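Stone at the Sink: Why Marble Marks and What Sealing Can Do

Most complaints about marble worktops come down to two separate faults that owners tend to call by one name. The first is staining, where something coloured soaks into the stone. The second is etching, where an acid eats a little of the surface and leaves a dull patch. They look alike from across a room. They have different causes, need different repairs, and only one of them can be held off by a sealer.

Marble is limestone that has been heated and squeezed until its grains have locked together as calcite crystals. The grey veining comes from impurities in the original bed, mostly clay, iron compounds and carbon. Calcite is calcium carbonate, and it sits at 3 on the Mohs scale of hardness. A steel knife will scratch it. So will a grain of sand under the foot of a mixing bowl, as quartz sits at 7.

The more serious weakness is chemical. Calcium carbonate reacts with acid to give a soluble salt, water and carbon dioxide. Lemon juice, vinegar, wine, tomato and many limescale removers are acidic enough to start this in seconds. A polished slab shines because its crystals have been ground to one flat plane. Once acid has roughened that plane, light scatters from it and the spot reads as a dull ring, paler on dark stone and greyer on light stone. 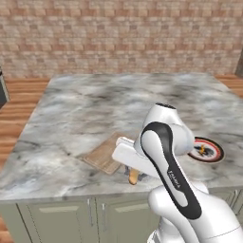

Wanigasekara, who fits worktops for a living, objects that owners are sold the wrong cure: "They pay for a sealer every year and then ring up about lemon marks. The sealer was never going to stop those."

The objection is sound. The common sealers are impregnators, meaning that a resin is carried into the pores by water or solvent and left there as the carrier dries off. It slows the passage of oil and coloured liquid. It forms no film on top, so the calcite at the surface is as exposed to acid as it was before.

A simple test shows whether a slab needs sealing at all. Place a spoonful of clean water on a dry, unmarked area and leave it for 20 minutes, then wipe it off. If the stone underneath has darkened, water has gone in and a sealer will be of use. If the colour is unchanged, the pores are either closed or already treated, and more product will sit on the surface and smear. Repeat the test near the sink and near the hob, where the treatment wears first.

Film coatings are another matter. The Linov process, a two-part clear resin applied on site, puts a continuous layer over the stone and does keep acid away from it. The price is paid in other ways. The film scratches more easily than it etches, it can whiten under a hot pan, and a damaged area is hard to patch without a visible edge. It also changes the feel of the slab, which some buyers notice at once and others never do.

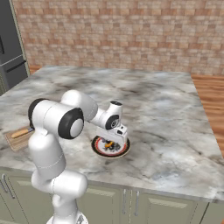
Finish has more bearing on daily wear than most brochures allow. A honed surface is ground to a lower grade of abrasive and stopped before it shines. Etching still takes place, but there is little gloss to lose and the marks blend in. The honed face is slightly more open than a polished one and may take up oil sooner, so the water test matters more. Leathered finishes, worked with wire brushes, hide marks better again, although crumbs lodge in the texture.

Thickness and support should be settled before the choice of finish. A slab with a large cut-out is weakest at the narrow strips in front of and behind the opening. Neldale, a stone yard that cuts for the trade, lays a steel rod in a resin-filled groove beneath those strips, and asks for cabinets to be levelled before anyone comes to measure. Overhangs on islands need brackets or a hidden frame once they pass the depth the supplier allows, and that figure should be had in writing.

Joints deserve the same attention. On an island of any size the fitter will try to use a single slab, but access may rule this out. A slab is carried on edge, and the tightest point is often a stair turn of 90 degrees. Where a joint cannot be avoided, it should be kept clear of the sink and filled with a coloured polyester or epoxy resin matched to the ground colour of the stone, with the veins ignored.

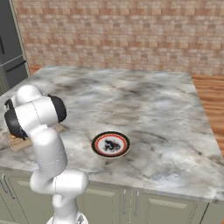 Pale marble with a light wooden board on top.

Repair is possible in most cases. Light etching on a polished slab can be worked out by hand with a marble polishing powder, usually tin oxide, and a damp felt pad. Deeper marks need a run of diamond pads, and by then it is better to refinish the whole top so that the sheen is even. Oil stains are drawn out with a poultice: an absorbent powder such as kaolin, mixed to a paste with a suitable solvent, spread over the mark, covered and left to dry. Two or three rounds may be needed. Rust calls for a different chemical again, and some rust removers are acidic enough to ruin the polish.

Routine cleaning is dull work. Use warm water, a little pH-neutral soap and a soft cloth, then dry the surface. Grarnar, which supplies care products to fitters, prints the same advice on its bottles in smaller type than the product name. Spills of wine or juice should be blotted, as wiping spreads the acid over a wider area.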